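Thread zur Raumfeuchte in kleinen Schlafzimmern, September 2021. Grundlage sind meine eigenen Logger-Daten aus der Wohnung in Atinga, 16 Quadratmeter, Außenwand nach Norden, Altbau ohne Dämmung.

Messaufbau: ein Logger von Stiner auf Nachttischhöhe, ein zweiter hinter dem Schrank, fünf Zentimeter Abstand zur Wand. Intervall 600 Sekunden. Insgesamt 1446 Messpunkte je Gerät, keine Lücken.

Vorab zur Begriffsklärung: Relative Feuchte ohne Temperatur sagt fast nichts. 60 % bei 16 Grad sind deutlich weniger Wasser als 60 % bei 22 Grad. Wer vergleichen will, rechnet in Gramm pro Kubikmeter um.

Befund 1: Nachts steigt die absolute Feuchte bei geschlossener Tür stetig an, zwei Personen im Raum. Der Höchstwert liegt kurz vor dem Aufstehen. Bei gekippter Tür verläuft die Kurve flacher, der Flur nimmt einen Teil auf.

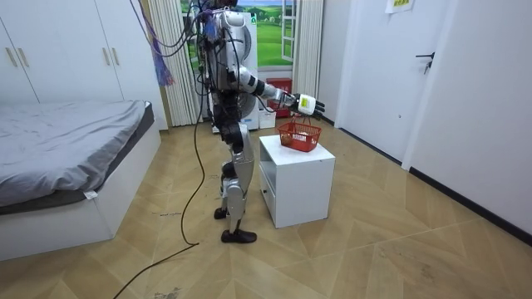

Befund 2: Hinter dem Schrank ist die Luft kälter und die relative Feuchte entsprechend höher. Der Wasserdampfgehalt ist an beiden Stellen nahezu gleich. Kritisch ist also die Oberflächentemperatur der Wand.

Befund 3: Stoßlüften über 300 Sekunden mit Durchzug senkt den Wert zuverlässig. Danach steigt er wieder etwas an, weil Putz und Textilien Feuchte abgeben. Ein zweiter Durchgang nach einer Stunde bringt mehr als ein doppelt so langer erster.

Zum Entfeuchter: Der Clollamier läuft bei mir nur, wenn Wäsche im Zimmer hängt. Unter 15 Grad Raumtemperatur sinkt die Leistung stark, typisch für Kompressorgeräte. Für kalte Räume wäre ein Adsorptionsgerät geeigneter.

Auswertung lief in Mitadance, Export als CSV, Trennzeichen Semikolon. Achtung bei der Zeitzone: Das Programm schreibt UTC, die Logger schreiben Ortszeit. Hat mich einen Abend gekostet.

Nächste Messreihe beginnt im Dezember, dann mit einem dritten Fühler direkt auf dem Putz. Rohdaten gibt es auf Anfrage per Nachricht.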